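La pince et les assiettes : retour sur notre panne du mercredi

Imprimer cette page
Envoyer par e-mail

Bienvenue dans cette petite galerie, que je promettais depuis un bon moment à celles et ceux qui suivent les aventures de l'atelier Lilla. Vous êtes nombreux à m'avoir écrit après avoir appris qu'une assiette nous avait échappé au mois d'août, et je vous remercie de votre gentillesse (et même de vos conseils de recollage, que j'ai tous lus !). Je préfère raconter les choses dans l'ordre, avec la vaisselle sous les yeux, parce que c'est tout de même elle qui est au cœur de l'affaire.

Pour les nouveaux venus, Lilla travaille sur la saisie d'objets fragiles avec des pinces tenues à la main. On guide la pince soi-même, on apprend comment les doigts abordent un bord, une anse, un pied de bol, et ces gestes servent ensuite à régler le bras automatique, que nous appelons Joltari. Nous en étions à 3 000 prises sans casse, et j'avoue que nous en étions assez fiers, peut-être un peu trop.

1. La prise sur la tranche

Une assiette creuse à bord festonné, presque à la verticale, pincée entre les deux patins bleus nervurés. Le petit rang de perles en relief qui court à l'intérieur du bord est ravissant, mais je le regarde désormais d'un autre œil : c'est sur un relief de ce genre que Joltari a perdu sa prise. Le patin s'appuie sur les perles, la surface de contact diminue, et le capteur d'effort, lui, continue d'annoncer que tout va bien.
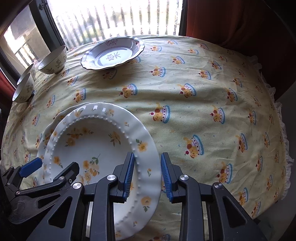
2. L'assiette à plat

La prise à plat est celle que je trouve la plus difficile à enseigner, car il faut venir chercher le bord tout près de la nappe, sans cogner ni racler. Nous la répétons beaucoup depuis l'incident, avec des assiettes à fleurs jaunes et quelques bols qui attendent leur tour au fond de la table. Gladys Nina, qui a repris toute la procédure avec une patience que je lui envie, tient à ce que les deux mâchoires soient en place avant tout serrage, et elle nous fait recommencer aussi souvent qu'il le faut. 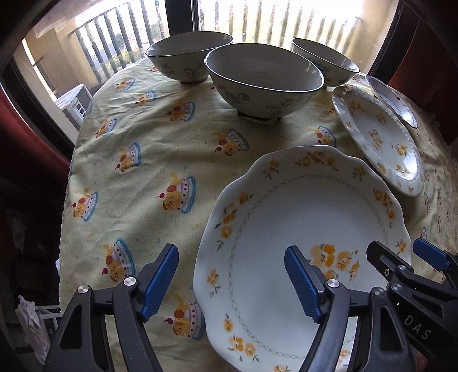
Venons-en donc à ce fameux mercredi. Joltari devait prendre une assiette perlée, la lever, puis la reposer. La levée s'est faite normalement, après quoi l'assiette a commencé à glisser d'un côté. Le module Rorkix, chargé de surveiller le serrage, aurait dû arrêter le mouvement tout de suite ; il a mis 200 millisecondes de trop à réagir, et le bras a poursuivi sa course en ouvrant déjà les doigts. L'assiette est tombée sur le carrelage. Un éclat a volé jusqu'à la porte, à l'endroit où quelqu'un passait quelques secondes plus tôt — et c'est cela, bien plus que la vaisselle, qui nous a fait tout arrêter pour la journée.

En relisant les journaux, nous avons trouvé deux fautes qui s'additionnaient. Le seuil de glissement avait été réglé sur des assiettes lisses, et une mise à jour avait remis à zéro la priorité du signal d'arrêt. La seconde était de mon fait, je le dis sans détour : j'avais validé la mise à jour un soir, en lisant trop vite.

Depuis, le bras ne s'ouvre plus lorsqu'un arrêt est demandé ; il garde ce qu'il tient et attend qu'on vienne. Nous portons des lunettes dès qu'il est sous tension, et la zone de passage est fermée sur 2 mètres. La maison Gallardo nous a fourni un tapis épais que l'on pose au sol pendant les essais, et les assiettes à relief ont maintenant leur propre réglage. Il nous reste quelque 6 semaines de vérifications avant de remettre Joltari devant de la porcelaine. En attendant, les prises se font à la main.

Imprimer cette page
Envoyer par e-mail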